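How do you buy a robot?

Say a town wants a robot that can tidy a room. 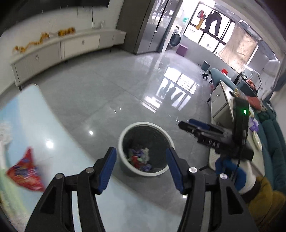
The first job is to write down what the robot must do. Will it pick up wrappers? Will it empty a bin? Does it need to go up stairs? The town of Rindham made a list like this before it spent any money.

Haris Dogar, who plans the spending there, had £3000. One robot arm cost £1000. That left plenty — or so it seemed. But an arm needs other things too.

The gripper is the part that holds things. It was sold separately, for £700. Rubber pads wear out, so Haris put £190 aside for new ones and other spare parts. Then there was the training, so that people in the town could use the arm safely.

A plan for the money is called a budget. A good budget has some money left over for surprises, such as a broken cable.

Next, Haris asked to try the arm before paying for it. Aarne Keskinen from Laitinen, the shop that sells it, let the town borrow one until August. They tested it with soft things, hard things and very small things.

You can plan like this at home. Choose a job for a robot and write down everything it would have to pick up. Which thing would be hardest to hold — a sock, a coin or a crisp packet?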